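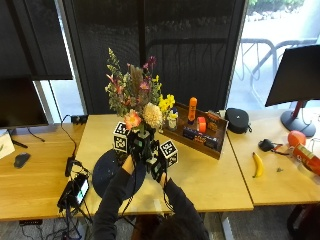

Vase lift with both hand rigs, center desk, fixed camera.

06/03/2020
Bench: center desk, rig pair B. Present: Abena, Tarmo, me (Liis Lill) writing.

Picking up from the dropout problem. Left rig kept losing pose in the middle of two-handed lifts, right rig fine. Tarmo had already swapped the USB hub and it made no difference, so today we went through the whole pair from the cubes inward.

1. Cubes. Took the left cube off and checked it on the flat plate. One printed face had lifted at a corner, enough to get a fingernail under. The tracker was still reading the ID but the corners moved between frames. Peeled the face, cleaned off the old glue with alcohol, put on a new print from the Grigaitė batch. Pressed it under the steel block for 20 minutes with paper between. Right cube is sound, wiped it and left it alone.

Note for whoever does this next: the prints have an up direction and the arrow is on the back. Once it is glued you can't see it. I got it wrong the first time and the pose came out turned by 90 degrees, which cost us half an hour and one print.

2. Mounts. Left bracket had play in it. Both screws were snug, so the play was in the plastic insert. Replaced the insert from the Vindard spares box. Two left in there, need to order more. Abena put a strip of thin rubber under the hand strap because the plate was digging in after long sessions. Did the same on the right so they sit at equal height.

3. Cables. Both rigs now run back past the elbow toward the body with a slack loop at the wrist. Before this the left one went straight off the desk and pulled on the connector every time the arm reached forward. I think this was half of the trouble. With the old routing I could make the dropout happen by hand, just by stretching the cable. With the new loop I could not.

4. Recalibration. Ran the Holus routine on both rigs, 700 frames each. First run on the left was rejected, residual too high. Tarmo noticed that the room camera clamp had slipped a little and tightened it. Second run passed. Saved as pair B, old file kept in the archive folder with the others. Exposure set to 2000 microseconds, down from where it was. Picture is darker but the cube edges don't smear when the hands move fast.

5. Test object. Used the glass vase with the mixed flowers, on the round navy mat. It is a mean test, and I would keep it for that reason. Clear glass gives the hand cameras very little to hold on to and the flowers stand well above the hands. The mat has light specks in it and I wondered if the tracker would pick them up as false corners. Checked the log with the mat and without it, no difference.

Ran 7 lifts: straight up, hold, set down on the mat again. No dropouts on either side. Then Abena did a set with the vase turned a quarter each time, so the cubes face different ways. One short gap on the right at the far end of the turn, when her wrist hid the cube from the room camera. The tracker recovered by itself. I don't count this as a fault, but the operator should keep the elbows a bit wider on the turns.

Clip 191 is the cleanest one. Use it as the reference when comparing with pair A.

The snack tray stays to the right of the work area for the clutter runs. Please put it back at the same angle if you move it, otherwise the before and after clips can't be compared.

Still open:
– The plugs under the desk. The power strip and the wires down there are a tangle and I don't know which lead feeds what. Heino said he would label both ends.
– Pair A has the same type of insert on the left bracket. Check it before it starts to wobble.
– Hand cameras not cleaned today. There is a smudge on the left one, low in the image. Lens tissue only, the paper towels scratch.
– Theresia wants the calibration residual written on the sheet each time, both sides, also when it fails. Today: left failed once, then passed, right passed first time. Numbers are on the sheet.
– Ask Laltov if they sell the connector with a 90 degree exit. It would save us the wrist loop.

Added later: left the rigs on for an hour with the logger running and no one wearing them. Left pose steady the whole time. Pair B can go back into use. If it drops again, look at the wrist loop first, then the insert, and only then take the cube off.

LL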